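Sorting Small Electrical Parts at the Bench

These notes cover the sorting of loose switches, buttons, connectors and fasteners that collect in a workshop drawer. The method suits a household shop with one bench and a few evenings of backlog. It was written for the shared bench at Oltholm and has been trimmed for home use.

Surface

Work on a mat. A bare benchtop lets round parts roll and hides small screws in the grain or in old knife cuts. A matte mat in a plain mid-tone is easier on the eyes than a glossy one, and both black and bright metal parts show up against brown or gray. Gloss reflects the overhead light and makes printed ratings hard to read.

A new mat that has been shipped rolled will hold its curl for several days. Lay it face down overnight with a board on top. Gentle wrinkles do no harm for sorting, but keep them out of the area where screws are tipped out.

The bench at Oltholm is 1820 mm long, and the mat is cut to the full length. A shorter mat works if there is room for a tray and a group of parts on each side of it.

Tray

Use one open tray with a raised rim and rounded corners. Square corners trap washers and are slow to wipe out. Plastic is preferred to metal for electrical parts: it does not scratch contacts, and a stray strand of wire will not bridge anything through it.

Choose a color that none of the parts share. Bright blue is a good general choice. Black trays swallow black switch bodies, and white trays do the same to terminal blocks and cable clips.

Set the tray in the center, within reach of both hands. Start with it empty. Parts go to the left or right of it on the mat, and the tray receives only what has been identified and checked.

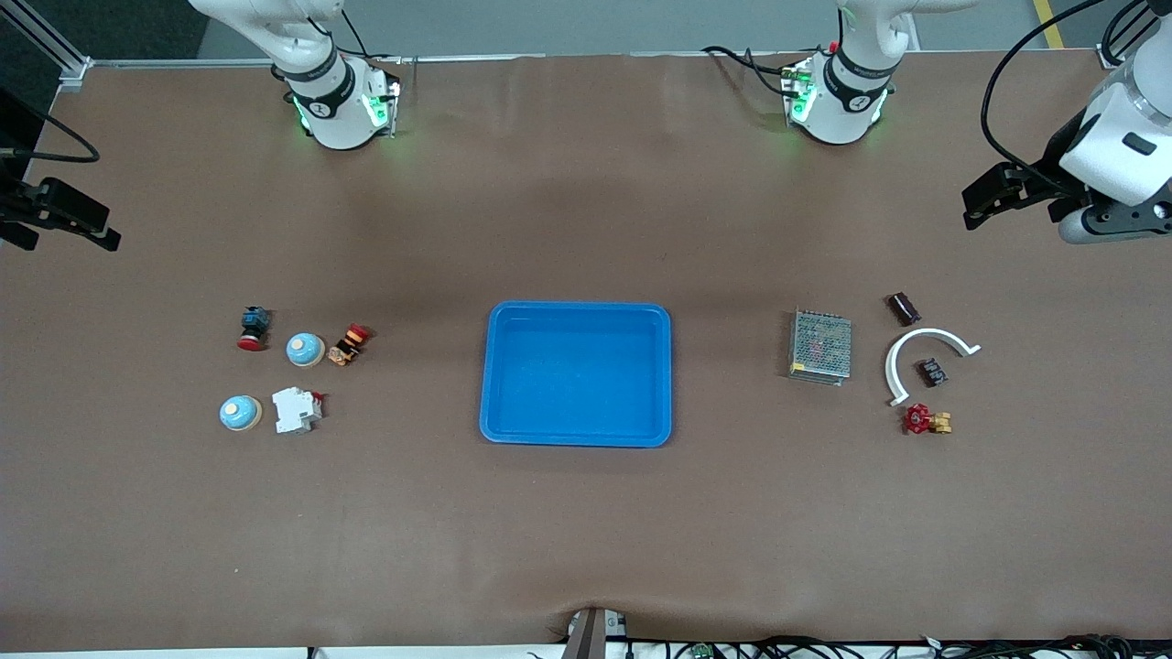 Keep the groups small. Five or six parts on a side can be taken in at a glance, and a larger heap turns back into a drawer. When a group has been worked through, bring out the next one. Leave a hand's width between parts so that each can be picked up without dragging its neighbor.

Order of work

1. Remove batteries and anything that has leaked. Bag these separately.
2. Pull out push buttons, toggles and rotary switches. Turn each one so that the marking faces up.
3. Read the rating and write it on a paper tag if the print is faint. Do this before cleaning, as solvent can lift the ink.
4. Check the action by hand. A latching stop button should stay down when pressed and release when twisted or pulled, depending on the type.
5. Check continuity with a meter, in both positions. Note normally open or normally closed on the tag.
6. Place the checked part in the tray. Failed parts go straight in the scrap can.

Do not test a loose part on house current. If the rating cannot be read and the part number cannot be found, treat the part as scrap. A replacement switch costs less than the repair it can cause.

Cleaning

Dust comes off with a dry half-inch brush. For greasy housings use a damp cloth with a drop of dish soap, then leave the part out to dry for a day before it is tested or stored. Contact cleaner belongs on contacts only. It clouds some clear plastics, so try it on a hidden spot first.

Storage

The Oltholm cabinet is a Caltden unit with 72 drawers, which is more than most homes need. A divided box will do. Sort by function first and by size second. Sorting by size alone puts a fuse holder next to a hose clamp, and neither will be found again.

Label the front of the drawer and the inside. Fronts get swapped. The Sellgate card inserts fit most small drawers once the left edge is trimmed.

Keep screws with the part they came from, in a small zip bag taped to the body. Panel nuts on push buttons are rarely interchangeable between makers, and a button without its nut usually ends up held in with glue.

Light

A MacLeish clamp lamp rated at 1000 lumens is enough for one tray and the mat on either side of it. Aim it from the side opposite the writing hand. Bulbs in the 3000 K range are comfortable in the evening, but brown and red wire insulation look alike under them. Check wire colors by daylight or under a cooler bulb.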